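Speaker notes: One white table. Handling small devices between the shelf and the door
Irja Laaksonen, equipment loans, Stoltmont
23 September 2019

Opening

Say hello, say name, thank Borghild Magnusson for the invitation. Leave the title slide up until people have stopped moving chairs.

I look after the loan stock at Stoltmont. The stock is mostly small black electronics: handhelds, players, pocket recorders, and the cases and trays that go with them. They go out, they come back, and in between they spend a short time on a table. The talk is 20 minutes and it is all about that short time.

Ask who has lost something small and black on a dark bench. Wait for hands.

Why I care about the table

When I started, returns were unpacked wherever there was a free spot. Usually that was the shelf under the window, sometimes the top of a filing cabinet. In one year we wrote off 43 items. A good part of them came back to us later, from behind things.

Şengül Çetinkaya did the write-off list with me and put down where each found item had been found. Read out a few: inside the lid of another case, under the label printer, in the cable bin. Don't read the whole list, it took too long at Brarnositz.

What we wanted was one surface, light in color, with every item crossing it on the way in and on the way out.

The tray

Everything that is switched on goes in a tray. We picked a black rectangular one with a rim, long side facing the person working. A device in the tray is being checked. A device beside the tray is waiting. You should be able to come back from lunch and know which is which without reading a note.

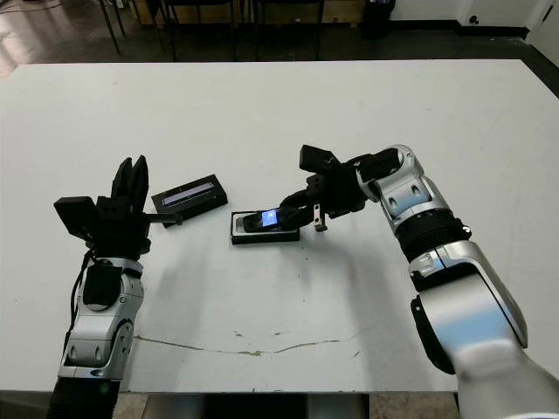

We tried two trays, one for in and one for out. People swapped them by accident and then the whole afternoon was backward. With one tray there is only one question to ask about a device, and most of our part-time staff picked it up on the first day.

Screens stay on until the check is finished. Duygu Ertürk asked for this and she was right. If you switch a device off to save the battery, the next person has to start over.

Pause here. Someone usually asks about chargers. Chargers are not on the table. They have their own hooks on the wall and I will come to them if there is time.

Color and light

The old bench was dark gray. Black devices on dark gray, under one lamp. Go quickly, people get this part right away.

White has its own troubles. It glares if the lamp is low, and every mark shows. I'd still take it. A loose screw on white is a dark speck and your eye goes to it. We wipe the table with a damp cloth at the end of the shift and let it dry before anything goes back on.

Matte is better than gloss. Our first sample from Mondal was glossy, and you could see the ceiling lights in it. We sent it back.

Room at the back

Leave a strip along the far edge with nothing stored on it. The table is open to the room on that side, and things set down there get pushed off by a sleeve or a bag. We lost a recorder that way in October. It still records but the door of the battery compartment has to be taped.

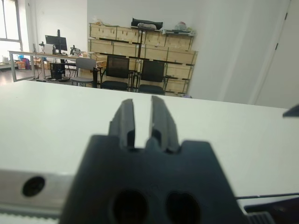
White tabletop toward the far edge, with the room beyond.

Point out that the strip is hard to keep. Coffee is the first thing to arrive. After that it's clipboards. Janaína Sampaio put masking tape down as a line for the first month, and when the tape came up the habit had mostly stuck. Say mostly.

Closed cases

Once a device has passed its check it goes in its case and the case gets shut. An open case on the table means the job isn't done. We had seven case types at one point and it was a mess, because some of the lids closed perfectly well on the wrong device. Now there are two sizes for the whole shelf.

Shut cases don't need to be lined up. I used to ask for neat rows and all it did was slow people down. At an angle is fine, as long as it is shut and flat on the table.

Wear

The surface will not stay nice. Ours has smudges and scuffs all over and a thin brownish line running across near the front. I've been asked whether the line is a crack or a scratch, and I don't have a good answer. It is in the part of the table that gets the most use. The test I go by is whether a fingernail catches. If it does, dirt will collect there and the top should be replaced.

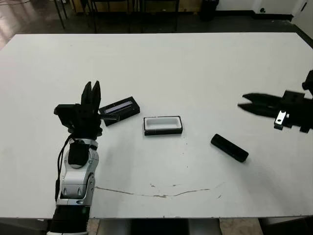 What it cost and what changed

The top was $66 secondhand from a shop-fitting place in Rastatach. Legs we already had. The tray was in a cupboard.

Write-offs went down to seven the following year. I can't say how much of that was the table. We also changed the loan form, and Borghild started calling people the day after their loan ran out. Say this plainly, somebody from accounting may be in the room.

If there is time

Chargers: hooks on the wall, one per device type, label above the hook. Cable wrapped loosely, tied once. No rubber bands, they go sticky.

Labels: inside the lid, never on the device.

Questions

Repeat each question into the microphone. If asked about larger equipment, refer them to Janaína, she runs that store and does it differently.

Copies of the check sheet are on the chair by the door. Collect the pens afterward.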